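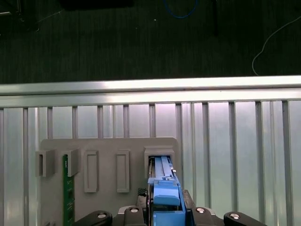 ## Polymer clay orders – the stuff I get asked a lot

**Do you only use Fimo?**
Mostly! I started with it and my hands are used to it now. I'll mix in other brands if I need a color I can't get.

**Can I wear the earrings in the shower?**
Please don't. The clay's fine with a splash, but the hooks hate it.

**How long does an order take?**
Around two weeks, longer in May (graduation gifts, I love you all but wow).

**Can I pick up in person?**
Yep, if you're near Novham – just put PICKUP in the order notes and I'll email you a time.

**Do you do custom pet portraits?**
I do, and they're my favorite! Send two or three clear photos, one from the side if you can.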